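How to Set a Leaf-Plate Lunch at Home

Oct 23, 2025

I love a lunch served on leaf plates! It makes even plain rice and lentils feel like a holiday, and you can do the whole thing in a small kitchen. I learned most of this at the Pisharody supper club in May and have been at it ever since.

Start with the rice. For four hungry people I weigh out 300 grams, rinse until the water runs clear, and soak it for 10 minutes. While it sits, get your lentils going with turmeric and a spoonful of ghee.

If you're using fresh banana leaves, wipe both sides with a damp cloth, then pass each one over a low flame for a few seconds. The color deepens and the leaf turns soft and glossy (my favorite part!). Now it will bend without splitting.

Salt, pickle, and chips go along the top left. Vegetables run across the top, rice lands in the middle, and the lentils go over the rice once everybody is seated. Keep the wet dishes thick or they'll wander. 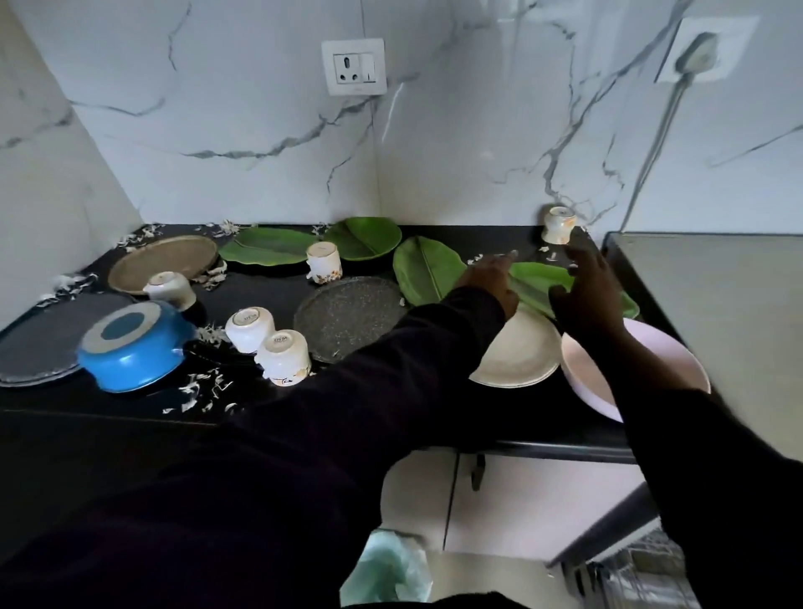 Dessert can go straight on the leaf too, and a thick, jaggery-sweet payasam holds up surprisingly well. Pour it last, next to whatever rice is left, and mash in a ripe banana if you have one.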